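Barta Quilted Mattress Pad

Skorine Bedding / Pads and Protectors / Barta

The Barta is a quilted mattress pad for everyday use. It goes over the mattress and under the fitted sheet, and adds a thin layer of padding between the two. The color is beige. The stitching runs in waves, the edge has a decorative lace trim, and a printed band of dark floral sprigs finishes it off.

It is sold by the piece. Sheets, pillowcases and duvet covers are listed separately.

What it does

A mattress is hard to clean and a pad is easy to clean. The Barta takes the wear that would otherwise go straight into the mattress cover: sweat, skin oil, dust, the odd spilled glass of water. When it needs washing, it comes off in a minute and goes in the machine with nothing else.

The quilting holds the filling in place so it doesn't slide to one side over time. The wavy lines are set fairly close together. On earlier pads we used a wide diamond stitch, and customers wrote to us about lumps after repeated washing. The wave pattern replaced it in July and is now used on every size.

The Barta is a comfort layer. It will not fix a mattress that sags, and it will not make a very firm mattress feel soft. If you want a noticeable change in feel, look at the Cotadex topper, which is 3 inches thick.
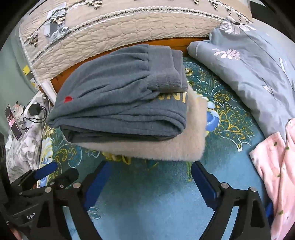 Beige quilted pad on a mattress over an orange-brown wood bed frame, with the bedding off and a folded gray knit garment on a cream fleece cloth on the rug.

Lace trim and printed band

The lace trim is sewn to the edge and is meant to be seen. Many people leave the pad showing during the day on a guest bed or a daybed, with only a blanket folded at the foot. If you prefer it hidden, use a sheet with deep sides and tuck it under the mattress all the way around.

The floral band is printed on the fabric. It is part of the pad and can't be removed. Lay the pad out flat before you fit it so you can decide which way you want the band to go. The pad can be turned end for end. Turning it each time it is washed helps it wear evenly.

Under a white or very thin sheet the sprigs may show through slightly. Cream, gray and patterned sheets cover them.

Fitting

Strip the bed completely. Set the duvet and pillows somewhere clear of the bed so you can walk all the way around it. Center the pad on the mattress and check that the overhang is even on both long sides. Fit the elastic loops over the corners, starting at the head, then smooth the pad toward the foot with the flat of your hand.

If the bed has side rails or a raised frame, lift the edge of the mattress slightly and let the trim hang outside the rail. Lace that gets pinched between the mattress and the frame will tear sooner or later. Tears of this kind are not covered by the warranty.

The loops are made for mattresses up to 12 inches deep. On a deeper mattress they will pull, and the pad will ride up at the corners.

Washing

Wash before first use. Machine wash warm on a gentle cycle, with the pad by itself. Use a mild detergent and skip the fabric softener, which coats the filling and makes it slower to dry. No bleach.

Put it in a mesh bag if you have one large enough. The bag protects the trim from the drum. Before each wash, check the lace for loose threads and snip them off; don't pull.

Tumble dry low or hang over two lines. Thick spots along the seams dry last, so feel those before you put the pad back on the bed. Iron only the printed band if you need to, on a low setting, and keep the iron off the lace.

Expect some shrinkage in the first wash. The sizes below are after one wash.

Sizes

Twin: 39 x 75 inches
Full: 54 x 75 inches
Queen: 60 x 80 inches

We don't make the Barta in king. The Erow pad comes in king and has the same filling, with a plain bound edge and no print.

Details

Item number: 226
Color: beige with dark floral print
Quilting: wavy line
Edge: decorative lace trim
Attachment: elastic loops at the corners
Filling: polyester
Price: $92, all sizes
Warranty: 5 years on seams and loops

Common questions

Is it waterproof?
No. A small spill that is blotted right away will usually stay in the pad, but a larger one will go through. For a child's bed or a sickroom, put a waterproof protector under it.

Can I use it on a bunk bed?
Yes, if the mattress sits low enough that the pad doesn't bring it up to the top of the guard rail. Check the limit marked on the bed.

Can it be used under an electric blanket?
Follow the blanket maker's instructions. The pad itself has no metal parts.

Do you sell the lace by the yard for repairs?
We send one replacement length free with each pad on request. After that it is sold in the Spare Parts section.

Does it come in other colors?
Beige only for now.

Shipping and returns

The pad ships rolled in a cloth bag with a drawstring. Unroll it and leave it flat overnight so the creases drop out. Unwashed pads can be returned within 30 days in the original bag. Washed pads can be exchanged only if a seam or loop has failed. Include the item number and a note saying which corner or side is affected.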